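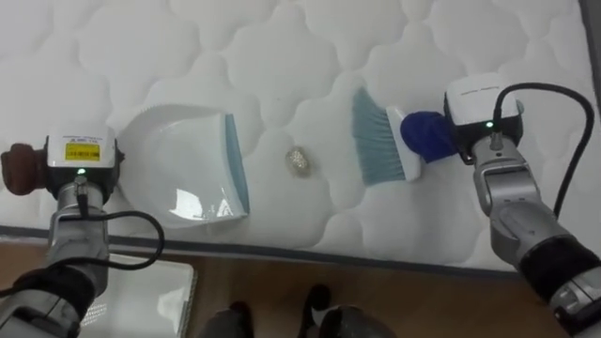
Gripper fingers on both arms, dustpan and brush task, quilted mattress.

Padded gripper fingers, brown and blue – our notes and how to order

Pirkavach padded fingers
Item no. 1714
Sold singly or in pairs. Brown padded or blue cloth-covered.

I've been putting off writing this page for weeks because I wanted to try the fingers on something properly awkward first. Picking up blocks tells you very little. Any finger will pick up a block! So we gave both arms a household job: dustpan in the left, hand brush in the right, a crumpled bit of rubbish to sweep up, and a soft quilted surface that dips and bulges all over the place.

I went with one kind of finger on each arm so I could compare them side by side. The brown padded one is on the left arm with the dustpan, and the blue cloth-covered one is on the right with the brush. Both arms had their usual wrist cameras on.

The brown finger

This is the fatter of the two, rounded at the end and a bit bulbous. I like it for smooth plastic. A dustpan is a horrid thing to hold with bare metal fingers – it's shiny, it's thin at the rim and it wants to swing round the moment the lip touches anything. With the padding you get a decent patch of contact and the pan stays at the angle you gave it, or near enough. I did have to close the gripper further than I'm used to, so if you have a saved grip width from your old fingers, throw it away and start again.

What I don't like: it's bulky. Getting it under something flat is hopeless, and in a narrow box it bumps the sides. If your work is mostly small parts, please don't buy this one from me, you'll only send it back.

The blue finger

Slimmer to work with, and the cloth cover gives a bit of drag that suits handles. The brush has a plastic handle and the bristles push back when you sweep, so you need the grip to resist a twist as well as a pull. I found it better at this than the brown one, which surprised me (I'd have put money on the thicker padding).

The cover does pick up fluff. Ours comes off for washing and goes back on with a bit of swearing the first time. Pull the seam round to the outside before you tighten it, otherwise you'll feel a ridge in every grasp and wonder what's wrong with your calibration. Ask me how I know.

Quilted surfaces

A word on these, as several of you wrote in about beds and cushions. The puffed panels are lovely and forgiving if you come down too hard, but small rubbish likes to sit in the seams. Keep the bristles low and nearly flat to the surface and bring the pan's lip right down before you start the stroke. I tried holding the pan still and moving only the brush, then moving both towards each other. Moving both was quicker to teach, holding the pan still was tidier. I'd start with the second.

Pans with a rubber edge on the lip are worth the extra few pennies, by the way. A hard plastic lip skates over the fabric and the rubbish goes underneath.

Cables and cameras

Leave yourself slack at the wrist. The camera cable needs a nice wide loop so that it doesn't tug when the wrist rolls, but then that loop can wander into the view or catch on the tool. I've settled on a long loop and a check at both ends of the wrist's travel before each run. Padded fingers also show up larger in the wrist view than bare ones. If you've trained anything on pictures of bare fingers, expect to record some more.

Compared with the others we stock

The Calis rubber tips (item 298) are cheaper and better for anything small. They mark white plastic, though, and I wouldn't use them on a brush handle. The Joly soft finger (item 361) is the gentlest thing we sell and I'm very fond of it, but it's too floppy for tools. It's made for fruit and that's where it shines. For holding a tool and pushing with it, I'd go for the Pirkavach pair every time.

Fitting

Two screws per finger, supplied. The holes match the Clitent adapter plate, which you'll need to order separately if your gripper hasn't got one. Crisóforo Tapia on our bench is happy to check your hole pattern if you send a drawing – do it before you order, he's much quicker than our returns desk.

We put the blue cover through 500 open-and-close cycles on the bench in May. The stitching held and the cloth went slightly shiny where the two sides meet. I haven't done the same with the brown one yet.

Spare covers are for the blue finger only. Mixed pairs (one brown, one blue) are fine, just write it in the order notes.

Page last updated Wednesday, June 20, 2018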